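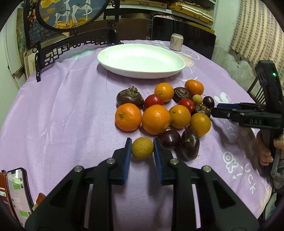

Prernelen Small Fruit Box: your questions, answered with what patience we have left

What do I get in the box?
Small things that roll. In winter it's mandarins and other little citrus, longans, cherry tomatoes in red and yellow, and water chestnuts. We deliver to 182 households and the contents shift a bit from one to the next, so please don't compare with next door and then ring us.

Water chestnuts aren't a fruit, are they?
No. They aren't a nut either. They are the corm of a marsh plant, which didn't fit on the lid. The tomatoes kept quiet and got in on a technicality.

There's a round, yellowish-brown thing in mine that looks like a very small potato. What is it?
A longan. The skin is thin and a bit scaly, and it cracks if you pinch it near the stalk end. Peel it off and you'll find clear, sweet flesh with a shiny dark stone in the middle. Eat the flesh. Don't eat the stone or the skin. A customer did once eat one whole, found it "rather woody", and cancelled.

How do I peel a water chestnut?
Scrub it first under the cold tap, as they grow in mud and are loyal to it. Slice off the top and the bottom, then take the brown skin off round the sides with a small knife or a peeler. The inside should be white and crisp. If it's yellow, soft or smells sour, throw it out. Drop the peeled ones in cold water while you do the rest, or they'll start to discolour.

Can I eat them raw?
We'd rather you cooked them. Five minutes in boiling water does it, and they stay crunchy, almost out of spite. The Hekero recipe card in the lid has them sliced into a stir-fry. It says 400 grams of noodles for two people, and we've had letters. Use half.

Some of my citrus is orange and some is yellow. Is the yellow unripe?
Not usually. Peel colour has a lot to do with how cold the nights were. A mandarin with a bit of green by the stem can be perfectly sweet, and a bright orange one can be a crushing disappointment. Go by weight: pick the one that feels heavy for its size.

Do I have to keep it all in the fridge?
Longans and water chestnuts, yes. Leave the chestnuts unpeeled in a paper bag and they'll manage a couple of weeks. Mandarins are happy in a cool room for a few days and last longer in the salad drawer. Tomatoes stay out until they're properly ripe.

Can I just put everything on the table and let people help themselves?
It's what most people do. Wash and dry the lot, sort out anything that needs cooking, and find a plate with a bit of a rim. A flat board will send the tomatoes under the sofa. Opinion is divided on whether a mixed heap looks generous or looks as though you dropped the shopping.

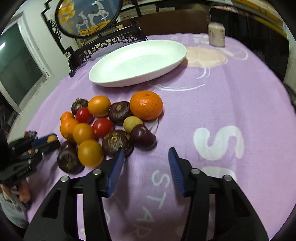 Magnus Buchanan writes: I've had the box since January and I'd never put the chestnuts out with the fruit. My brother-in-law bit straight into one, mud and all, and was too polite to stop chewing. Chestnuts in the kitchen, fruit on the plate, and a second bowl for peel and stones. You should print that on the lid.

We've asked about the lid. It's full.

What's the difference between the Kareo and the Patrício?
Size. The Kareo has 12 portions and the Patrício has 40. The Patrício is meant for offices and large families. If you live alone and order it, we won't say anything, but the driver might.

My tomatoes have split. Can I have a refund?
A split tomato that's still firm is fine for today's supper. If it's leaking or furry, send us a photo by noon the next day and we'll credit you. One photo is enough. We don't need the album.

Can I leave something out?
Yes, one item, from your account page. The water chestnut is the most often removed and the most often asked about afterwards.

Will you take the box back?
Please. Fold it flat and leave it where you'd like the next one put. Take any stray longans out first. We've found them, and we'd prefer not to find more.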